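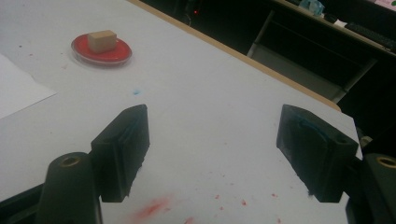
手持夹爪的两指张开，前方台面上是红色圆皿和放在上面的小方块。

Milleck的手持夹爪工位归一名维护技师管，换垫、校零、清洁和记录都由同一个人做。采访在工位旁进行，时间是六月的一个上午，中间因为换班停过一次。应受访者要求，本文不写姓名。

谈话从指垫开始。技师说，夹爪上最先出问题的通常是垫子，电机和连杆排在后面。“垫子内侧有纹路，颜料和凝胶进去以后，光擦表面没有用。看一眼觉得还行，夹起来就打滑。”照片里两侧指垫的内面都能看到偏蓝的痕迹。按技师的说法，颜色本身不影响夹持，要看残留有没有厚度。“用指甲横着刮一下，刮得出东西就拆，刮不出就留到收工再处理。”

拆垫的顺序是固定的：先断电，再把两指推到全开位置，从外侧松螺钉。技师不赞成在半开状态下拆，理由是连杆受力不均，装回去以后左右指尖容易错位。清洗用中性洗剂和软毛刷，顺着纹路刷，不用丙酮。“以前有人图快用过丙酮，垫子当天看不出变化，过一个星期边上开始发硬。”洗完之后平放晾干，不用热风。

更换周期写在Illow的维护表里：每2000次开合换一副，不论外观。技师认为这个数偏保守，但没有申请改。“表是按最差的工况定的。我们这边夹软的东西多，夹硬的少，实际能多撑一阵。可是一旦放宽，下一个人就会再放宽。”换下来的旧垫不扔，装袋写上累计次数，留作对比。

其次是指旁圆柱座上的黄铜色螺纹嵌件。技师谈到这里语速明显慢下来。嵌件是热压进塑料座的，用来固定附件，最怕斜着上螺钉。“手拧进去3圈，没有阻力，再上扳手。第一圈就紧，说明歪了，退出来重来。”嵌件一旦跟转，整个座就要报废，Pallus供的备件又是成对发货，只坏一侧也得领一对。技师的做法是两侧一起换，免得新旧座高度不一致，影响校准。

校零每班做一次。两指闭合到接触，读数归零，再全开，再闭合，连续3次，读数偏差都在允许范围内才放行。超差时先查垫子有没有装到底，再查连杆销，最后才动参数。“很多人上来就改零点。零点一改，读数好看了，松的地方还是松的。”Mensah项目初期出过一次这样的情况，参数改了几轮，最后发现是一颗销钉没有压到位。此后参数页加了密码，只有当班维护人员可以进入。

问到试夹用的物件，技师说没有统一的标准件，小方块用得多，尺寸合适，夹坏了也不心疼。试夹看两点：接触时两侧是否同时到位，松开时物件有没有被一侧带走。后一种情况多半是垫面发黏，洗过还黏就直接换。力的设定从低往高加，加到能稳定提起为止，不往上留余量。“余量留大了，软的东西先变形，你看到的开口宽度就不准。”

台面的清洁不在维护表上。白色台面容易显色，红的、蓝的斑点都有，技师的要求是夹爪落点附近不能有湿的液体，干掉的色斑可以等收工再擦。“湿的会沾到指尖，指尖再带到下一个物件上。干的不会，至少不会马上。”擦台面的布和擦夹爪的布分开放。

记录方面，纸质表和电子表并行。纸质表放在工位边，写异常和处理方法；电子表只收次数和校零读数。技师翻到最近一页，共有9条异常，大部分是指垫打滑，另有一条写着“右座螺钉手感偏紧，已退出重拧，待观察”。这一条还没有销项。技师打算下次换垫时把右座拆下来，看看嵌件边缘有没有发白。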